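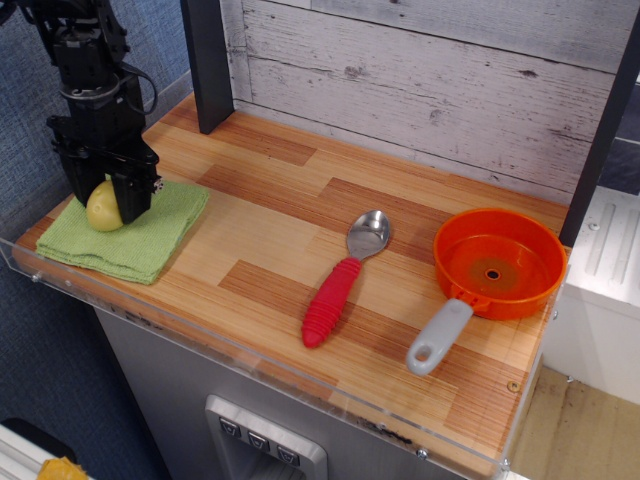 Graldale House opens its restored east rooms to visitors in October

Graldale, 2018-08-05

The Graldale House Trust is glad to announce that the east rooms of the house will open to the public in October, after a restoration which took four years. The rooms were closed since the roof above them began to let in water, and most people in the town have never seen them.

Graldale House was built for a family of wool merchants and was made larger two times by their descendants. The east side is the oldest part. It has a small library, a music room, a dining room and the narrow stair that joins them with the old kitchen passage. The Trust has kept this plan as it was. No wall was moved, and the doors hang again in the places where they hung before.

The largest part of the work was the plaster. The ceiling of the music room had come down in one corner, and the remaining part was held only by its own paint. The building firm Funda took a mold from the good side and cast the missing leaves and ribbons from it. In total 288 pieces of plaster were made new or repaired and then fixed by hand. The new pieces are marked on the back with the year, so that a person who repairs the ceiling in the future will know which ones are old.

In the dining room, the painted wall cloth was taken down in strips and cleaned in the workshop of Veteo, a studio for historic textiles. Under a later layer of brown varnish the studio found a pattern of pears and small birds on a gray-blue ground. Two strips were too weak to hang again. They will be kept in a drawer in the library, where visitors can ask to see them.

"We did not want to make the rooms look new," said Colm Carroll, director of the Trust. "There are scratches on the library floor from the chairs, and there is a place by the window where the sun has taken all the color. We left these. A house that was lived in for such a long time should be allowed to show it."

The library shelves hold about 450 books which belonged to the house and were stored in another building during the works. The windows have a new inner glazing supplied by Iwasaki, which keeps out a part of the light and can be removed without damage to the old frames.

The restoration was paid by the Trust, by a gift from a former tenant of the estate, and by the visitors who bought tickets for the garden in these years. The garden stays open on its usual days during all the preparations.

Visiting the east rooms

The rooms can be seen only with a guide, in small groups, because the floor of the music room cannot carry many persons at the same time. Tickets are sold at the gate lodge and must be booked before the visit. For the first week, 200 places are kept for residents of Graldale, who enter free with a proof of address. The stair is steep and has no lift. Visitors who cannot use it may enter the library and the dining room from the terrace, and are asked to tell the lodge when they book.

Journalists who wish to see the rooms before the opening can write to the press desk of the Graldale House Trust. Photographs of the ceiling and the wall cloth are available on request.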